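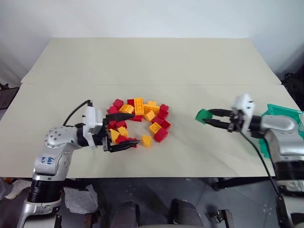

Home Guides Storage Toys Contact

Search this site

Sorting and checking toy building bricks

Mixed bricks are easier to sort on a flat, pale surface than on carpet or in the box. Red and yellow pieces show up clearly against a cream table, and a matte top keeps glare down. If the top is made of two panels, work to one side of the seam so that small pieces do not lodge in it.

1. Tip out a small batch

Empty part of the box on to the table and spread the heap until most pieces can be seen. Leave clear space on all sides for the sorted groups.

2. Turn the bricks

Lay each brick with its studs facing up. A brick standing on its narrow end is easily mistaken for a smaller size, so lay it down before judging its length.

3. Separate by colour

Take out the colour with the fewest pieces first. In a heap that is mainly red and yellow, a single green brick is quick to find and should be put aside before the larger groups are started. 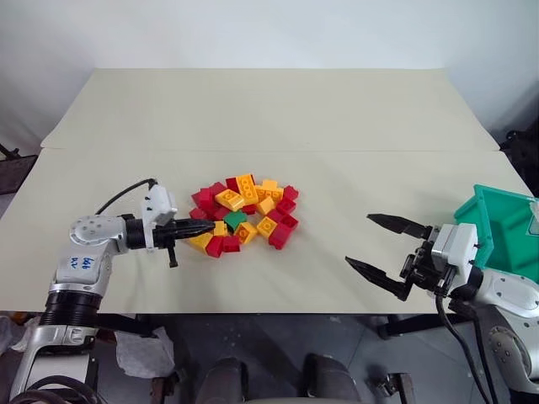
4. Separate by size

Within each colour, match bricks by length and then by height. Compare doubtful pieces side by side, studs up.

5. Check for damage

Look at the studs and the open underside. Remove any brick that is split or has a sharp edge – do not glue it.

6. Box and label

Store each colour in its own lidded box. Sunita Kasprzak marks hers with colour and size only, and limits each box to 300 bricks.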